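Bean stew again. Sorry. It's November, it's dark by tea time and I had one tin of butter beans and half a celeriac looking at me.

Recipe is loosely Ekene Okeke's, from when we shared the flat in Drelstead. Loosely as in she'd be cross. Hers has 100 g of smoked bacon, mine has none, just a big spoon of paprika and the rind off some cheese. Onion first, low and slow, then garlic, then celeriac in smallish cubes. Tin of tomatoes. Beans last or they go to mush. 25 minutes with the lid half on. Salt at the end, more than you think.
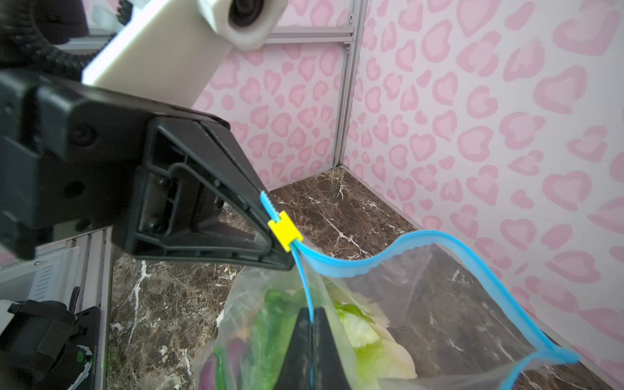

Leftovers are the whole point of this one. It's better on day two, thicker, and the paprika calms down a bit. Let it cool properly, then I freeze it flat in clear zip-top bags, the sort with the little yellow slider on a blue zip, and they stack up like books. Squeeze the air out befoer you close it. Up to three months in my freezer, never lasted longer then that so can't say.

Bread: the seeded one from Makowska, toasted hard. Narendra Katiyar in the comments asked about swapping celeriac for parsnip, yes, fine, but it'll be sweet so add a splash of vinegar.

Right, got to run, pan's on. Dumplings next time if I get round to it.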